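Count the failures first

17 August 2020

Every few weeks I read a paper where a robot learns to pick things up in simulation, and there is a table with a success rate in bold. I have made such tables myself. In this essay I want to argue that the bold number is the least useful part of our work, and that we should change what we print beside it.

My own case is Flollon, a small grasping benchmark which we built at Didthorpe on top of the Sundico simulator. A run has 2,000 attempts. In February our best policy failed in 589 of them. We could have written the success rate, been a little proud, and gone to lunch. Instead we looked at the failed attempts one by one, from the view of the wrist camera, and this took the two of us 11 days.

It was boring work, and I recommend it to everybody. When you see only what the policy sees, you stop asking why it is so stupid. The gripper takes up a large part of the view. A small object close to the fingers can have its base hidden behind the housing, and then the policy must decide from a corner and a bit of coloured border.

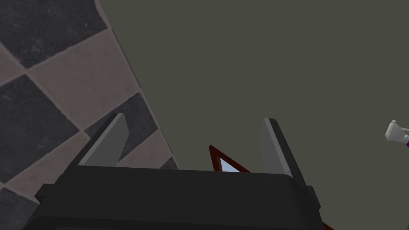
Öberg wrote to us after reading the draft that this is all very nice, but no reviewer will read a list of failures, and that a single number at least lets a student in another country compare her method with ours. If each lab sorts its failures in its own way, Öberg said, we will have many honest papers which cannot be put side by side.

I take this objection seriously, and I agree with half of it. The number should stay. But I don't think it compares as much as we believe. Two policies can have the same rate, one failing on thin objects and the other failing whenever the target is partly hidden. For a person who wants to put one of them on a real arm, these are very different machines – and the table says they are equal.

My proposal is modest. With each success rate, publish 10 failed attempts chosen at random, with the camera views, and one sentence for each on what the authors think went wrong. Random is the important word. When authors choose, they choose the funny failures, or the ones their next paper will repair.

It costs one page. We will do it for the next version of Flollon, also if the failures make us look worse than the others in the same table.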